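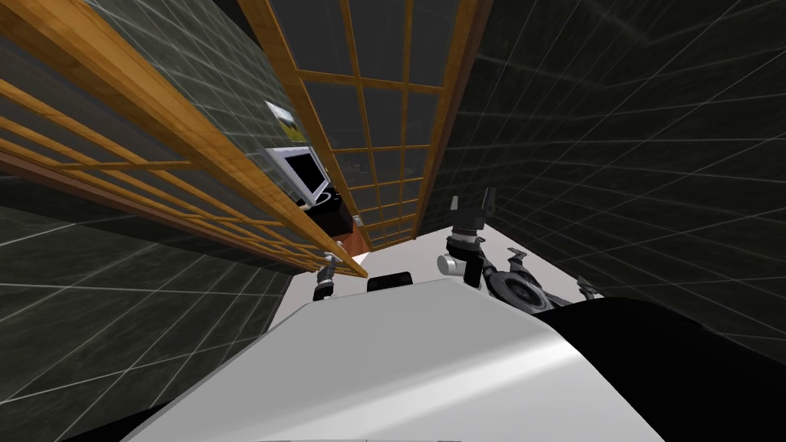
Render, grippers pointing up, wood panel on the left.

May, 7:40 am, bench 2

Glue line tests, hide glue vs the Pronetti liquid stuff, cont'd from last page.

Pot on at 7. Held at 140 F on the dial, dial reads high so call it 135 on the thermometer. Fresh batch, soaked overnight, 1 part glue to 1.8 water by weight. Thinner than last time. Last time it gelled before I had the second clamp on and the joint was junk.

Stock: maple offcuts from the Skeltbridge order, all from the same board, planed last night. 14 pairs. Seven hide, seven Pronetti. Numbered on the end grain in pencil, NOT marker, marker bled on the last set and I couldn't read half of them.

8:15 - hide glue pairs 1 thru 4 done. Warmed the faces with the heat gun first, 20 sec each side. Good squeeze out. Rub joint on no. 3, no clamp, just to see.

8:30 - 5 to 7 done. No. 6 slid when I tightened up, reset it, probably starved. Leave it in but flag it.

8:50 - Pronetti pairs 8 to 14, all clamped. Stuff is easy to use, have to say. Smells like vinegar. Long open time, too long maybe, they wander around under the clamp. Pinch of salt on 11 to stop the wander (Branwen's trick). Held fine.

Clamps: ran out at no. 12. Used the two old Karabulut bar clamps from under the sink, one has a bent pad so there's a dent in no. 13. Doesnt matter for the test. Need to file that pad or chuck it.

Leave all of it till tomorrow.

Next day, 9:10 am

Clamps off. No. 3 (rubbed, no clamp) looks as tight as any of them, can't get a feeler in anywhere. No. 6 has a gap at one end, as expected.

Break test on the arbor press, block shear, Plateo gauge zeroed before each one. Readings in pounds:

1 - 2,750
2 - 2,906, wood failed, glue line fine
3 - 2,610
4 - 2,840
5 - 2,700
6 - 1,000, let go clean at the gap. Ignore
7 - 2,680

8 - 2,520
9 - 2,590
10 - 2,470
11 - 2,600 (salt one)
12 - 2,550
13 - 2,000, clean break. Bent pad?? Low pressure on that side I think. So it did matter, see above
14 - 2,580

So hide is ahead but not by a lot, and most of the breaks tore wood on both sets. Either one is plenty for drawer parts. Wouldn't read much into a couple hundred lb with a gauge this old.

Branwen Craddock came by at 11, looked at the broken bits, wants to see it done again with oak and with a damp soak before the press. Fair. The damp is where I'd expect hide to fall down. She also thinks my water ratio is too thin for end grain and I should size the ends first, let it tack, then coat again. Will try on the next set.

Heat gun: 20 sec is too much on thin stock, one scrap cupped on me. Go 10 to 12.

To do
- cut oak blanks, same size as the maple, 14 pairs again
- fix or toss Karabulut pad
- more granules, jar is down to maybe a third
- check the dial on the pot against the good thermomter, write the offset on tape and stick it on the lid
- leftover glue in the fridge, labeled, throw out if it smells off
- sweep under the press, chips everywhere

Oak set starts when the blanks have sat in the shop a week.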